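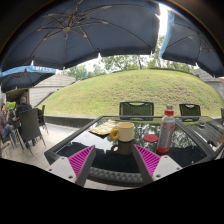 Vesura hand-held gripper over a glass-topped patio table, fingers open, with a mug and a bottle beyond.

Vesura Hand-Held Gripper, ribbed finger set
Sold by Clollorlow. Page revised July 19, 2019

Vesura's pitch is that a person carrying this tool can record grasps anywhere, and a robot arm can learn from the recordings. We stock it, and we have doubts about the second half.

Josefina Insaurralde ran our check in July. She recorded 296 grasps with the tool and trained a policy on them, then gave an arm 100 tries at picking up a mug by its handle. Indoors it missed 15. Outdoors, on black glass, it missed many more – we stopped before finishing the set, so we won't print a rate. Reflections are our best guess. We haven't tested that guess, and one mug is a thin basis for any claim.

The ribbed fingers held up fine. Whether they grip better than flat pads is still an open question here.

In the box: two magenta fingers, two mounting plates, 16 spare screws. The Oris wrist adapter is sold separately.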